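Threads > Home & Building > Finishes

Dagný Lund
@dagnylund

1/ Hardwax oil vs. film finish on a tabletop that gets daily use. I refinish tables for a living and get this question every week, so this thread is what I'd otherwise type out again.

2/ Definitions first. A film finish (polyurethane, lacquer, most waterborne topcoats) cures as a layer on top of the wood. A hardwax oil soaks into the surface fibers and leaves very little above them. Most of the differences below follow from that.

3/ Water resistance. Film wins while the film is intact. Once it is cracked or cut, water gets under the edge and the damage spreads sideways. Oil lets water in sooner but the mark stays local.

4/ Heat. Both will mark under a pan straight off the burner. Film tends to go white and soft. Oil tends to leave a dull ring. The ring is the easier repair.

5/ Repair. Film: scuff the whole surface and recoat, or live with a visible patch. Oil: sand the spot with the grain, wipe on more oil, buff off. Spot repair on oil takes me 15 minutes of work plus curing time.

6/ Prep matters more than the product. For hardwax oil I stop at 150 grit. Going finer closes the surface and the oil sits on top, where it stays sticky. For film I go to 220.

7/ Raise the grain before the last sanding pass. Damp rag, let it dry fully, sand lightly. Skip this with a waterborne finish and the first coat will feel like a cat's tongue.
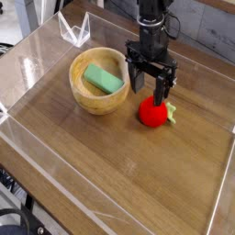 8/ Point loads are a separate problem from scratches. A dent is crushed fiber, and a finish has no say in how hard the wood under it is. What matters is how small the contact area is. A narrow metal foot does more harm than a wide heavy one. Something like that red toy tomato, with the tip of the black prong resting on it, spreads its weight on a much broader curve than a chair glide does. If you expect point loads, pick a harder species and stop reading finish labels.

9/ Steaming dents out: works on bare or oiled wood if the fibers are crushed and not torn. Damp cloth, iron on medium, a few seconds at a time. On film, strip the area first or you will trap moisture and cloud it.

10/ Products I keep on the shelf. Hedar satin hardwax for kitchen tables. Rollico waterborne for desks and anything pale, as it doesn't yellow much on maple or ash. I buy both at retail.

11/ Application of Hedar: thin coat with a white pad, wait 15 minutes, wipe off everything that will come off. If the rag still picks up oil, keep wiping. Second coat the next day. A thick coat does not protect better. It cures badly.

12/ Oily rags: lay them flat outdoors to dry, or put them in a sealed metal can filled with water. Do not ball them up in a trash bag. They can catch fire with no spark.

13/ Cure time is longer than dry time. Dry to the touch is overnight. I don't let a client put a tablecloth or a rubber mat on an oiled top for three weeks. Plasticizer from cheap mats will stain a young finish permanently.

14/ Cleaning. Damp cloth, a drop of dish soap, dry it after. No vinegar, no glass cleaner, no silicone polish. Silicone gets into the pores and the next coat will fisheye.

15/ Maintenance schedule for oil: one thin refresher coat a year on a dining table, twice on a counter next to a sink. For film, leave it alone until it wears through, then do the whole top.

16/ Short version for people who scroll. Kids, art projects, frequent small damage: oil. Rental unit, standing water, owner who will never maintain it: film. I'll answer questions Tuesday evening.

538 likes

Replies

Jhair Muñoz: Does the 150 grit rule hold for open-pored oak? I've been going to 120 and getting better color.

Dagný Lund: 120 is fine on oak. Check for swirl marks under a low light before you oil.

birchbench: I used a rubber-backed mat after one week. Can confirm the stain.

k_ostrom: What about the underside?

Dagný Lund: One coat at least. Two if the top is a wide glued panel.

Recent threads
Choosing between maple and ash for a desk
Snorradóttir scrapers: edge angles and burr
Kovine pads compared, white through maroon
Why your waterborne finish has bubbles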